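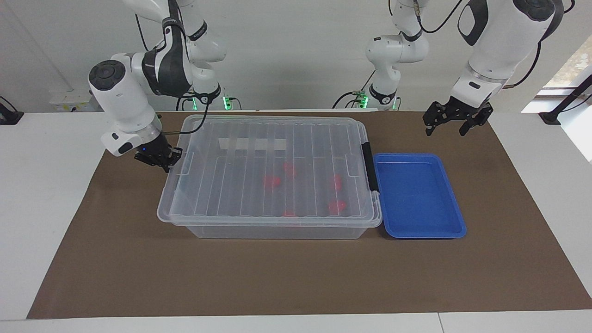
図1 透明なプラスチック製の大型収納ボックス

家庭内における季節用品の保管と処分判断
Nustthorpe地区とUrkolthorpe地区の比較調査
生活環境学科 地域生活演習 最終報告書

1. 調査の背景

冬用の寝具、扇風機、行事の飾り、子どもの外遊びの道具など、一年のうち限られた時期にのみ使用される物品は、家庭の収納空間の相当部分を占める。本報告書では、これらを季節用品と総称する。季節用品は使用しない期間が長いため、所有者が保管していること自体を忘れやすく、同種の物品を重ねて購入する原因にもなる。また、転居や世帯構成の変化の際にまとめて廃棄され、地域の粗大ごみ収集に負担が集中することも指摘されている。

Nustthorpe地区では、戸建住宅の敷地内に物置を設ける世帯が多い。一方、隣接するUrkolthorpe地区は集合住宅の比率が高く、住戸外の収納は共用倉庫の区画に限られる。本演習では、この二地区を対象として、収納空間の条件が季節用品の保管方法と処分の判断にどのように関係するかを調査した。

なお、演習の開始時には衣類の保管のみを扱う計画であったが、予備調査において、衣類とそれ以外の物品が同じ容器に収められている世帯が少なくないことが判明した。そのため、指導教員との協議を経て、対象を季節用品全般に拡大した。

2. 調査の目的

本調査の目的は二点である。第一に、季節用品がどの場所に、どのような容器で保管されているかを地区別に把握すること。第二に、居住者が物品の処分を決める契機を明らかにし、地域内での再使用を促す方策を検討することである。

収納用品の性能評価および製品間の比較は、本調査の範囲に含めていない。

3. 調査の方法

3.1 質問紙調査
両地区の414世帯に質問紙を配布し、225世帯から有効回答を得た。質問紙は郵便受けへの投函により配布し、回収は郵送または地区センターに設置した回収箱によった。設問は、住居の形態、居住年数、保管場所、容器の種類、内容物の表示の有無、直近の処分の経験、および再使用に対する意向で構成した。

3.2 訪問による聞き取り
質問紙の回答者のうち、協力の意向を示した35世帯を訪問し、聞き取りを実施した。所要時間は一世帯あたり約70分である。聞き取りは学生二名が一組となって担当し、一名が質問を、もう一名が記録を受け持った。収納場所の確認は居住者の同意を得た範囲に限り、容器の開閉はすべて居住者自身に依頼した。

3.3 分析の枠組み
聞き取りの記録は、本学科で継続して使用しているMichiels分類表に従って整理した。この表は、物品の保管理由を「使用予定」「備え」「記憶」「保留」の四区分に分けるものである。一つの物品に複数の理由が挙げられた場合には、居住者が最初に述べた理由を採用した。この取り扱いの妥当性については第6章で述べる。

4. 調査の結果

4.1 保管場所
Nustthorpe地区では、屋外の物置を主たる保管場所とする回答が最も多かった。次いで、使用頻度の低い個室が挙げられた。子どもの独立後に空いた部屋が、当初は一時的な置き場として使われ、そのまま定着した例が聞き取りで複数確認された。

Urkolthorpe地区では、押入れや寝室の造り付け収納が中心であった。共用倉庫は、区画が割り当てられていても利用していない世帯が目立った。理由としては、住戸からの距離、照明の暗さ、夏季の湿気に対する不安が挙げられている。エレベーターのない棟では、上層階の居住者ほど共用倉庫の利用を避ける傾向がみられた。

4.2 容器の種類
両地区に共通して多く用いられていた容器は、ふた付きのプラスチック製収納ボックスと段ボール箱である。収納ボックスを選ぶ理由としては、積み重ねやすさと、湿気や虫の侵入を避けたいという要望が多く挙げられた。透明または半透明のものを好む居住者は、ふたを開けずに中身の見当がつくことを利点としていた。他方で、来客の目に触れる場所では中身が見えない容器を選ぶという回答もあり、置き場所に応じて使い分けられていることがうかがえる。

段ボール箱は、転居時に使用したものが転用されている例が多い。聞き取りでは、引っ越しの際に記した「台所」「本」などの文字が残ったまま、別の物品が収められている事例が報告された。居住者本人は中身を記憶しているものの、同居の家族には伝わっていないことが多く、探し物に時間を要する一因となっていた。

大型の容器については評価が分かれた。寝具など軽くかさばる物品には適するとされる一方、本や工具を詰めた結果、一人では動かせなくなったという経験も語られている。高齢の居住者からは、棚の上段に置いた大型の容器を下ろせず、数年にわたり開けていないとの回答があった。

4.3 内容物の表示
容器に内容物を表示している世帯は、両地区とも少数にとどまった。表示を行う世帯では、紙片に品名を書いて側面に貼る方法が一般的であり、収納した年を併記する例もみられた。表示を途中でやめた世帯に理由を尋ねたところ、中身を入れ替えた際に書き直す手間が負担であったとの回答が多い。

少数ではあるが、携帯電話で中身を撮影し、家族間で共有している世帯もあった。この方法を採る世帯は比較的若い居住者に偏っており、撮影後の更新が滞るという点では紙の表示と同様の課題を抱えている。

4.4 保管の理由
Michiels分類表による整理では、寝具と冷暖房器具は「使用予定」、来客用の食器や予備の毛布は「備え」に多く区分された。行事の飾りは「記憶」に区分されるものが多く、実際に飾る機会が失われた後も保管が続いていた。

「保留」に区分された物品は、Nustthorpe地区に多くみられた。物置に余裕があるため、判断を先送りしても生活上の支障が生じにくいことが背景にあると考えられる。Urkolthorpe地区では、新たな物品を収めるために既存の物品を手放す必要があり、季節の変わり目ごとに見直しを行う世帯が相対的に多かった。

4.5 処分の契機
処分の契機として多く挙げられたのは、転居、住宅の修繕、家族の独立または死去である。平常時に自発的な見直しを行う時期としては、冬物を片付ける3月から春先にかけてが中心であった。

処分の方法は粗大ごみとしての排出が主であり、知人への譲渡がこれに続く。地域の再使用品交換所であるSarnoraについては、名称を知っている世帯は多いものの、利用経験のある世帯は限られていた。利用に至らない理由としては、持ち込みの手段がないこと、受け入れの基準が分かりにくいこと、使い古した物品を他人に渡すことへの遠慮が挙げられた。

5. 考察

収納空間の広さは、所有する季節用品の量だけでなく、見直しの頻度にも関係している可能性がある。空間に余裕のあるNustthorpe地区では、保管に伴う負担が日常的に意識されにくく、処分の判断が生活上の大きな変化と重なりやすい。その結果、居住者が心身ともに余裕のない時期に大量の物品と向き合うこととなり、再使用が可能な物品も廃棄に回されている。聞き取りでは、親の住居を片付けた経験をもつ居住者から、選別する時間がなかったことを悔やむ発言が複数得られた。

容器の選択と表示の方法は、家族間の情報共有という観点から捉え直す必要がある。中身が外から見える容器であっても、重ねて置かれた場合や奥に収められた場合には、その利点は十分に生かされない。表示については、詳細な品名の一覧よりも、季節や用途など大まかな区分を記す程度のほうが継続しやすいとみられる。実際に長期間表示を続けている世帯では、「夏」「来客」といった簡潔な語が用いられていた。

Sarnoraの利用に関しては、施設の認知度を高めるよりも、持ち込みに至るまでの障壁を下げることが優先されるべきである。具体的には、見直しの行われる春先に集合住宅の集会室で出張受付を行うこと、受け入れ可能な物品の基準を写真付きで配布することが考えられる。戸建住宅の多い地区では、粗大ごみの申込み時に再使用の可否を確認する仕組みも検討に値する。

6. 調査の限界

質問紙の回答者は居住年数の長い世帯に偏っており、転入して間もない世帯の実態は十分に把握できていない。聞き取りの協力者は、収納に関心のある居住者が中心であったと推測される。また、保管理由の分類において最初に述べられた理由のみを採用したため、「使用予定」と答えつつも実際には手放しがたい思いから保管している物品が、過小に評価されたおそれがある。聞き取りを担当した組によって記録の詳しさに差が生じた点も、分析上の制約となった。

居住形態の異なる二地区の比較であるため、収納空間以外の要因、すなわち世帯人員や年齢構成の影響を分離することは困難である。この点については、同一地区内での比較を含む追加調査が必要である。

7. 今後の課題

次年度の演習では、Sarnoraにおける出張受付の試行に合わせ、利用前後の意識の変化を調べることを予定している。質問紙は設問数が多いとの意見が寄せられたため、保管場所と処分経験に関する設問を中心に再構成する。共用倉庫の湿気については、居住者の不安と実際の環境との関係が明らかでなく、年間を通じた温湿度の測定が望まれる。測定機器の設置には管理組合の承認を要するため、申請の準備を進めている。

付記
調査票および聞き取りの記録は学科資料室において保管し、個人を特定しうる記載は集計後に削除した。集計表の閲覧を希望する場合は、学科事務室の窓口で所定の用紙に記入のうえ申し込むこと。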